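Equipment on trial: the Merrick two-arm folding station

Members have been asking since August when we would get around to the Merrick, and the loan unit has now spent long enough in our back workshop for a fair report. Kondano, who sell it, offer it as a monthly rental aimed at small laundries, uniform services and print shops that fold T-shirts for mail order. Rizwan Cassim set it up and kept the log. Ebony Cosgrove, who runs the folding tables at our largest member shop, judged the results.

The station comes as two arms, a gripper for each, a wrist camera, the control box and the software, which is called Era. You supply the table. Kondano recommend a plain, light surface, and we would go further and call it a requirement. On the patterned bench we tried first, the software kept losing the edge of the garment. On white it did much better, and dark shirts were the easiest of all for it to find.

Setup took Rizwan most of a day. The arms have to be fixed at the right distance from each other and then calibrated, and the printed guide skips a step between the two. A call to Kondano fixed that. Shayne Kereama on their support line talked us through it and emailed a corrected page, which he says will be in the box from now on.

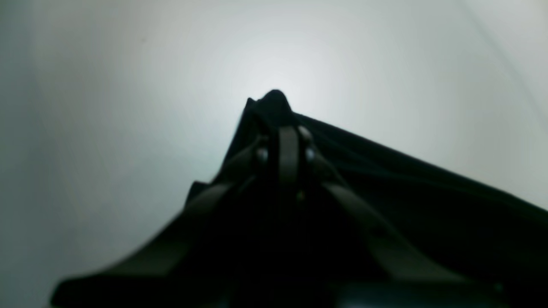
Picking up a single layer of cloth is the hard part of this job for any machine, and it is where the Merrick spends most of its time. It will pinch, lift, check, and quite often put the cloth down and try again. Thin jersey gave it the most trouble. Heavier cotton was better, and sweatshirts were better still, though they took up more of the table than Era likes and we had to change the size setting for them.

We ran 400 garments through it during the trial, nearly all of them T-shirts. Of every 70 in the log, roughly 17 needed a person to step in. Most of those were small things — a sleeve left sticking out, or a hem turned under — and took a few seconds to put right by hand. A few times the arms stopped completely and waited for someone to press resume. Ebony would have sent most of the finished folds straight to the shelf. She was less happy with collars, which came out a little off center more often than she would accept from a new starter.

Speed is the weak point. A practiced folder is a good deal faster, and anyone hoping to replace one should look elsewhere. Kondano don't claim otherwise. Their case is that the station can work through a basket while staff do pressing or packing, and for a shop with slack time in the evening that may be enough. 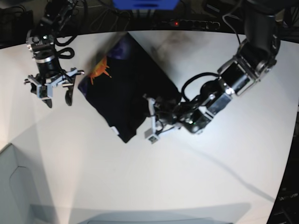 Era lets you store fold patterns and switch between them from a tablet. Four come ready to use. Making your own means guiding the arms by hand through each step while the software records, and Ebony had a usable one for long-sleeved shirts after three tries. Printed shirts can be set to finish with the design on top, but you have to lay them out the right way up to begin with. The machine won't turn one over for you.

Two practical points from the log. The cables need watching when the arms are set close together, and Rizwan ended up adding a few ties of his own. The gripper fingers are sold as wearing parts, and our first set showed marks by the end of the trial. Jinel make a cheaper finger that fits the same mount. We haven't tested it and Kondano won't cover it.

Noise was not a problem. You can hold a conversation next to it. The 34-page manual is clear apart from the missing step, with decent drawings, and the safety section is worth reading twice. Keep your hands off the table while the arms are live. 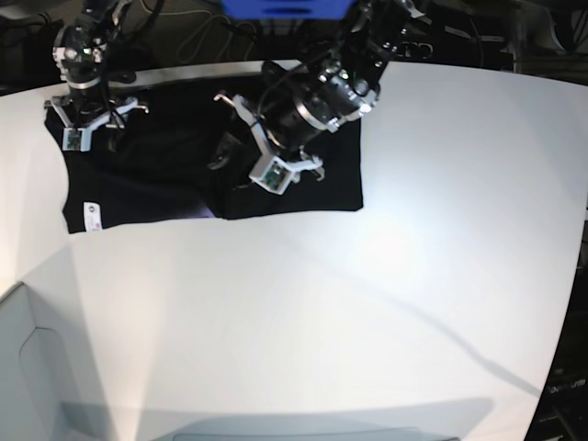
The Merrick station at work on a black T-shirt.

The rental covers parts other than fingers, plus software updates. There is a minimum term, and Delwyn Baxter has asked Kondano whether members could share a unit between two sites. They are willing to discuss it, although the arms would need calibrating again after each move.

Wagner Meireles would like to hear from any shop that wants to try the loan unit before it goes back. You will need a sturdy white table, a standard outlet and someone with a free day to set it up.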